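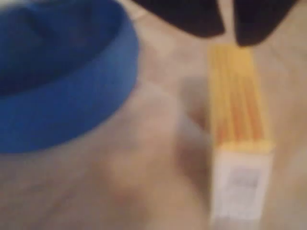

February, evening, bench two

Back on the arm after a gap, so I'm writing more than usual, mostly so that whoever opens this notebook next doesn't have to guess what I did to the wrist. The Wasevo base is as we left it. The only mechanical change tonight is the fingers, and I'm pleased with them!

The old fingers were flat and hard, and they did fine on anything boxy. On packets they were hopeless. They'd pinch one edge, the wrapper would slide, and the whole thing would swing round like a gate. So I took both off and fitted the rounded black pair, the ones that came out of the second mold (the first mold is in the scrap bin, please leave it there, I want the inserts back). They went onto the Drostel mounts with the short screws. Don't use the long ones, they bottom out and you'll think the finger is tight when it's only the screw that is.

The job I've set it is the kitchen-table one we talked about: pick up a packet, carry it across, let go over the blue bowl. I chose the yellow packet with the white label because it has everything that used to go wrong, ribs at the yellow end, smooth at the label end, and longer than it is wide, so it punishes you for grabbing it anywhere silly. I'm having the arm approach from the yellow end. My feeling is that the ribs give the soft fingers something to settle against, but I haven't tried the label end properly yet, so take that as a feeling and nothing more.

Settings, for the record. Closing speed is down to 20 percent. Hover height above the packet is 5 centimeters, then a straight drop, no diagonal. The pause at the bottom before closing is set to 4 tenths of a second, which feels like an age when you're standing there with your hand over the stop button, but it lets the wrist quit trembling. Without the pause the fingers close while everything is still swaying and you get a lopsided grip.

First set of runs: the fingers came down too far toward the bowl side, every time by the same amount, and I spent a good while blaming the camera. I recalibrated it twice. Then I put the kettle on, came back, and noticed that I'd never changed the finger width in the Tsao config, so the software was still planning for the old flat pair. One line in a file. With the new width in, it lined up over the yellow end on the next attempt and I made a rather undignified noise.

Second set went much better. Pickups were clean apart from one where the packet rolled a little as the fingers touched it, and one where I had set it down crooked myself and the arm did exactly what it was told. The carry is slow but steady. The release is the part I don't love yet. The fingers are a touch sticky when they open, so the packet hangs on to one side for a moment and then drops off at an angle. Twice it landed on the rim of the bowl and tipped out onto the table. I wiped the fingers down with a damp cloth and that helped for a few tries. A dusting of talc might help for longer, though I'd like to hear from anyone who has worked with this rubber before I go putting powder near the bearings.

The camera picture is soft up close, and I know it. The arm can find the bowl with no trouble, a big blue thing on a pale surface is about as easy as it gets, and the yellow end of the packet stands out well too. The printing on the label is mush at that distance. We don't need to read it for this job, but if we ever want it to sort one packet from another we'll have to refocus the lens or move it back. I also want to try the lamp on the other side, as the shadows on the table are doing the edge finder no favors.

The Vadanetti motor in the wrist was warm when I finished, warmer than I'd like, though I could still rest a finger on it. I backed the current limit off to 4000 milliamps on the supply and it hasn't complained so far. Please leave it there until I've had a chance to look at the gearing.

Still to do:
try the label end of the packet, same settings
open the fingers wider before release
move the lamp
find the missing washer from the left mount (it's on the floor somewhere near the vise)

Power is off at the wall and the arm is parked with the fingers open. The config with the new width is saved under the same name as the old one, with "soft" on the end.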